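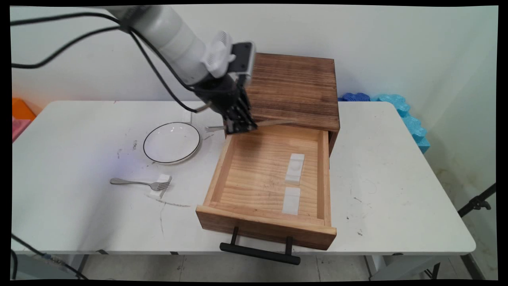

Figure 2. Cutlery task on the practice table. The arm holds a utensil over the open drawer; the plate and a fork on its rest are to the left.

3.2 The table-clearing task

The student teams worked on one household task for the whole of the autumn term. A place setting is laid out on a white table next to a small wooden cabinet, and the robot has to move the cutlery between the table and the cabinet drawer. We chose the task because the students could all do it themselves without thinking, and because it mixes steps of very different difficulty. Picking up a fork that lies flat on a table is hard for a two-sided grip. Picking up the same fork from a utensil rest is much easier, as the rest lifts part of it clear of the surface (Figure 2).

The course was taught by Ximena Leiva and ran on weekday evenings, with an open lab on Saturday. Four teams took part, named Morden, Barkska, Stubbs and Rurine after the benches they were given in the first week. Each team recorded its own demonstrations by guiding the arm by hand control, trained a policy on them, and then ran the policy without help. Teams could share recordings from October onwards, and all of them did.

A full set of demonstrations for one team was 100 runs. After we removed runs with a dropped utensil or a missing camera stream, 367 runs remained across the four teams. Each policy was then tested 20 times. The plate and the rest were moved by a small amount between tests, while the cabinet stayed where it was.

Most of the design choices the students argued over had to do with the drawer. Two teams first taught the robot to open it as part of the run. This made the runs long, and an error at the handle spoiled everything after it. Both teams later split the work into separate policies – one for the drawer and one for the cutlery – and found the second far easier to debug. Stubbs kept a single policy to the end. Their write-up argues that a person clearing a table doesn't stop between the two, and we gave them full marks for the argument if not for the result.

The angle of the utensil in the grip was the other common problem. A fork held nearly level has to pass over the side of the drawer and then come down inside it, and small errors at the wrist are made larger at the tips. Rurine dealt with this by adding a short pause above the drawer in every demonstration. Barkska copied the idea after watching a shared recording. Morden lowered the speed of the whole run instead, which helped less and made testing slow.

Scoring is described in Section 3.3.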